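Histimel ticket 108: right hand stops short of lower crates on grocery task
Status: open, waiting on retest
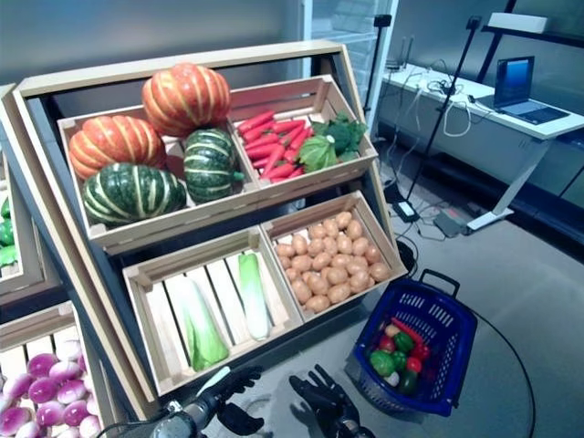 Nuria Bermúdez

Student project, Treloar group. Task is pick from display stand, place in blue basket.

Symptom: on lower-row targets the right hand reaches its pre-grasp pose, fingers open, then the arm controller reports a timeout and holds. Upper-row targets (squash, carrots) complete normally. Left hand not affected.

Reproduced Monday with the potato crate as target. 6 attempts, 2 timeouts. Crate to its left with the napa cabbages as target: no timeouts, but the grasp planner picks the leaf end every time. Logged separately.

Checked so far:
- Hand firmware matches left and right.
- Wrist connector reseated. No change.
- Stand position re-measured against the planner's model. The stand leans back further than the model has it, by 2 degrees. Model corrected.
- Timeout raised in the Flarkska config. The hold comes later but still comes, so I put the old value back.

Comment, Prasetyo Pelupessy, 16:40
Log shows the wrist pitch joint at its soft limit in both failed attempts. Limits were copied from the old Jastex arm file and never edited. Try the corrected stand model first, then widen the limit. Do one at a time please. Also keep the black floor cable clear of the basket before the next run.

Comment, Nuria Bermúdez, 17:15
Corrected model loaded, limit left alone. Retest booked for tomorrow morning. Will attach joint logs.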